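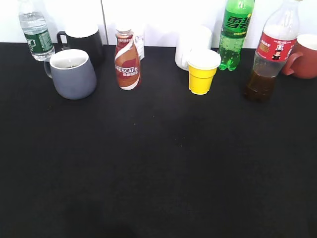 Mugs, cups and drink bottles along the back of a black tabletop.

Cemuder Opens Equipment Planning Service for First-Time Robot Buyers

Manitano plan sets out arm, gripper, table, power and training costs before a purchase order is signed

LEKPORT - Cemuder, an automation planning firm, is now taking bookings for Manitano, a fixed-price service for organizations that want to buy a tabletop robot for handling cups, bottles, small cartons and similar everyday items. A plan costs $249 per workstation and is delivered within 15 working days of receiving the customer's item list and floor measurements.

The service is meant for college labs, office coffee services, cafeterias and small packing rooms that have not bought a robot before. Cemuder does not make or sell arms, grippers or cameras, and takes no commission from suppliers.

Each Manitano plan covers one workstation. It lists the equipment needed, the price range for each part, the lead time, the power and network connections, and what the buyer should expect to pay in the second and third years. Spare finger pads, replacement cables, software renewals and staff training are listed on their own lines.

"Most of the budgets we get to look at have the arm in them, and the arm price is usually right," said Chidubem Bako, managing director of Cemuder. "What's missing is the table it bolts to, the lighting, the second set of fingers and the week somebody spends learning to use it. A buyer finds those out one invoice at a time. We would like them to be on the first page."

Starting With the Item List

Customers begin by writing down what the robot will have to pick up. Cemuder asks for the height, widest width and full weight of each item, whether it has a handle, and whether it will be handled open or closed. The company compares the list with its own library of 300 common items and sends back questions on anything that does not match.

The item list drives much of the cost. A gripper that opens wide enough for a large soda bottle may be a poor fit for a small cup. A mug can be picked up by the rim, the body or the handle, and each choice calls for different finger lengths and clearances. Clear plastic bottles can be hard for some depth cameras to read, and a glossy cup under bright light can cause similar trouble. The plan marks these items and gives the price of handling them next to the price of leaving them out.

Weight is recorded full and empty. A bottle that is one-third full behaves differently from a sealed one when it is moved quickly, and buyers are asked to state which condition they expect.

Obinna Iyamu, who leads equipment planning at Cemuder, said the list often gets shorter once prices are attached.

"A customer might have two items out of the whole list that push them up to a bigger gripper," Iyamu said. "Sometimes those two matter and they pay for it. Sometimes they decide a person can move those by hand. Either answer is fine with us, and it's better to have the talk in planning than after delivery."

Table, Wall and Light

The second part of the plan deals with the workspace. Cemuder asks for the size of the tabletop, its finish and color, the distance to the nearest wall, and the type of overhead light. Items standing close to a wall limit how a gripper can approach them, and a table that is deep enough for a person to reach across may be too deep for a smaller arm.

Where a customer already owns a suitable table, the plan says so and leaves that line at zero. Matte surfaces are preferred. Buyers who need a new table are given a minimum top thickness and a load rating, so they can buy from any local supplier.

Camera mounting is priced in two ways: fixed beside or above the table, and attached to the arm. The plan gives the cost of each, along with the cost of moving from one to the other later.

Trial With Danko

Danko, a beverage service company that supplies break rooms and meeting spaces, used a trial version of the plan while setting its budget for a cup and bottle handling station. Its first draft budget had three lines. The version it took to its finance team in June had separate entries for two gripper options, a spare power supply, a protective cover for the base and training for two members of staff.

Danko chose the narrower gripper and put off the arm-mounted camera until its next budget year. It has not yet placed an order for the arm.

Cemuder changed two parts of the service after the trial. Lead times are now shown as a date range next to each item, so that buyers can see which part will hold up the rest. The plan also carries a one-page summary for finance staff, with purchase costs and yearly costs in separate columns.

Price Data

Cost ranges in Manitano plans are drawn from a price list of more than 700 parts and services kept by Cemuder. The list is reviewed each quarter. Prices in a finished plan are good for planning only and do not take the place of a supplier's quote. Customers may ask for one free update if they have not bought within six months.

Shipping, import duty and sales tax are shown where Cemuder has the figures. Building work is outside the plan. If the site check suggests that new wiring or a floor repair is needed, the plan notes it and leaves the amount for a contractor to fill in.

"We would sooner leave a blank than put in a guess," Bako said. "A finance office can work with a blank. They know they have to go and get that number."

Booking and Availability

Manitano plans can be booked now through the Cemuder office in Lekport. Customers with more than one workstation need a plan for each, although the site questions have to be answered only once if the stations share a room. A sample plan and a blank item list are available on request at no charge.

Buyers should have the following ready before booking: a list of items to be handled, the size of the table or the space set aside for it, the location of the nearest power outlet, the name of the person who will run the equipment, and the month in which the budget must be submitted.

About Cemuder

Cemuder is an independent automation planning firm based in Lekport. It helps small organizations prepare budgets, item lists and site requirements for robot purchases. Manitano is its first fixed-price service.

Media Contact
Obinna Iyamu
Equipment Planning, Cemuder
Lekport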